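Landscape Photography in Upland Country
Handout 4: Planning a Field Day on the Rellside Plateau
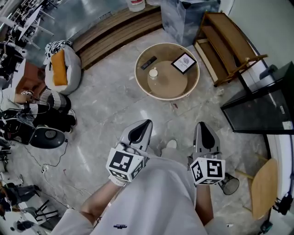
Fig. 1. Two hand-held grippers, with a round coffee table behind.

Course leader: Brigitta Mösli
Field sessions: Ingeborg Rainer

4.1 The area
The plateau rises to 2,081 meters at Koller, its highest point. Most of the ground used by this course lies just above 2,000 meters, between the Risley track and the old sheep pens. Trees are few, and distances are easily misjudged in photographs taken without a foreground.

4.2 Light
In March the sun clears the eastern ridge late, and the lower slopes stay in shade well after the summit is lit. Students should be in position 30 minutes before first light. Midday haze flattens the far ridges – a polarizing filter helps only when the sun is to one side.

4.3 Choice of lens
A long lens draws the ridges together and suits the view north from Koller. Wide lenses make the same ridges look low. Compare plates 6 and 7 in the course reader, both taken from the Risley gate.

4.4 Field notes
Record the place, time, lens and compass bearing for every picture you intend to submit. Bearings are to be given in degrees (for example, 271 for a view almost due west).

4.5 Required work
Submit four prints and one page of notes. At least one print must show weather moving across the plateau.

Reading for next session: Rainer, course reader, chapter 5.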